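Pressure cooker won't seal - Tarkis 6 quart
Status: open, waiting on customer

Sobia Bajwa wrote:
Hi there! I've had my Tarkis since September and loved it right up until this week, when it stopped coming to pressure. I put in two cups of dry black beans with plenty of water, locked the lid, and after nearly 20 minutes it was still puffing steam out the side and the float pin hadn't budged. I've washed the sealing ring, turned it over, and tried again with plain water - same thing. I do hate to give up on it, as my whole family lives on those beans.

Kilian Thaler, Tustton Kitchen Support, replied:
Hello Sobia, and thank you for such a thorough note, it saves us both a lot of back and forth. Steam from the side usually points to the ring or the wire rack that holds it. Could you take the ring out and press the rack all the way around to see if it sits level? Then run 3 cups of water on high with the valve set to Seal.
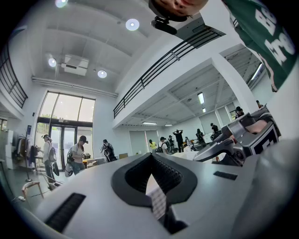
Sobia Bajwa wrote:
Well, the rack was bent up a little near the handle! I eased it back down and the water test got there, but the pin dropped again 2 minutes later. Should I order a new ring, or is it the float gasket?

Contact Tustton Support | Copyright Tustton | Back to top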